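Feltley tenants' storage scheme moves to sorted drop-off

26 April 2019

The household storage scheme at Feltley has changed the way it accepts goods from tenants who are moving between flats. From now on, items must arrive sorted by type, with soft goods bagged separately from kitchenware and paper. The change applies to all 300 units in the Balness and Witport blocks and takes effect with the next round of moves.

The scheme lets tenants store belongings on site while a flat is painted or rewired. It opened with 15 lockers in the basement of the Balness block and has since been extended to Witport. Most stays are short. The longest allowed is until the end of August, when the lockers are emptied for cleaning.

Tanveer Orakzai, who runs the scheme, said mixed loads were the main cause of delay at check-in. "A box with shoes, pans and bedding in it has to be opened and listed line by line," he said. "A box of bedding is one line." Each locker has a weight limit and a single shelf, and unlisted contents are not covered if a pipe leaks.

Under the new rules, clothing and bed linen go in closed fabric bags or cardboard boxes. Loose items such as socks, gloves and scarves are to be paired or rolled before packing. Plastic carrier bags may be used as inner wrapping but are no longer accepted as the outer container. Spare bags should be flattened and kept together in one place, and tenants who do not want theirs back can leave them at the desk for reuse.

Wardrobes that stay in the flat must be emptied completely, including the top shelf and the floor of the cabinet. Doors should be left open so that the fitters can see that the work area is clear.
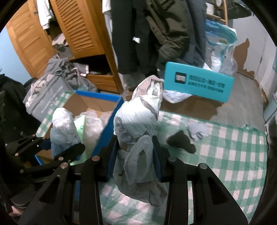 Sorting is best done on the floor, on a mat or an old sheet, with one open box for things to be kept and a second for things to be given away. Orakzai recommends finishing one piece of furniture before starting the next. Knotted bundles should be opened and checked before they go into a box, as small items are easily missed in them.

Boxes are supplied by Mujić, the firm that handles the moves, and come in 2 sizes. The firm has delivered 1,000 to the Balness basement, where they can be collected during desk hours. Tenants may use their own boxes if the flaps close flat and the base is taped. Labels must show the flat number and the type of contents, and should go on a short side so that they can be read when the boxes are stacked.

Bookings already made under the old rules remain valid.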